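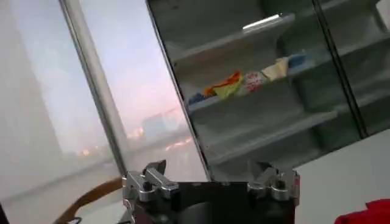

From: Danish Jatoi
To: shopfloor-automation list
Date: October 23, 2020
Subject: Re: [shopfloor] who is folding at your place now?

Hi Farzana, hi everyone,

Farzana Hashmi wrote:
> We're supposed to get our first folding arms at the Dawber plant
> in the new year and my finishing crew is asking me things I can't
> answer. Do people lose hours? Do they end up babysitting? I've
> read the brochures, I'd like to hear from somebody who has to
> make up the shift schedule.

Well, I make up the shift schedule, so I guess that's me! I'm at Lukilura, the Verumham site, returns and refolding. We've had the two-arm setup (the Fustanell line, if you want to ask your vendor) since June, and there are 11 of us on the team, same as before it came.

Hours first. Nobody got cut, but the hours moved. We used to put four people on folding in the mornings and now it's 2, and the other pair went over to inspection and mending. Some of them love it. One of my longest-serving folders really doesn't, she liked having her hands busy and her radio on, and inspection is all squinting at seams. I've been letting her swap back a couple of mornings a week and I'd fight to keep that.

Babysitting, yes, quite a bit. On a decent day the cell gets through 200 pieces and somebody has to be near it for all of them. Plain single-color stuff is the easy end of it.

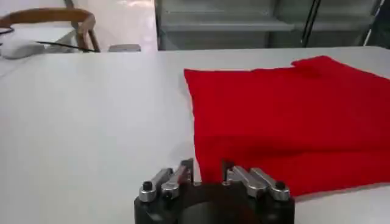
The trouble starts with anything slippery or with a hood, or when the fold is off at the first step and every step after it carries the mistake along. Then you're up, you square it by hand, you restart, you sit down again. My crew says that's more tiring than just folding, and having done a week of it myself I believe them (my back was better, my temper was worse). We switch the person on the cell every hour and a half now. Put that in your schedule from day one, we waited way too long.

What I didn't expect is how much the prep matters. Somebody still sorts the garments and lays them out on the shelf, and if that person is rushing, everybody downstream pays for it. We bumped prep up a pay step in the summer, after some arguing. 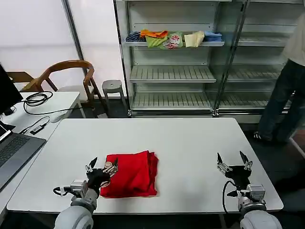
Also, fight for a real chair and a laptop spot close to the cell. The first plan had the desk in the next room, with a lot of walking back and forth, and it took me three emails and a sketch on a napkin to get it moved.

On paperwork: we log every hand correction. I had 431 in the log for the first full month, and showing that number to the managers did more for us than any amount of complaining, they quit asking whether one person could look after two cells.

If you want, I can send you our rotation sheet, it's an ugly spreadsheet but it works. Does your crew get a say in which garments go to the arms first? Ours didn't and I wish they had.

Danish
Lukilura, Verumham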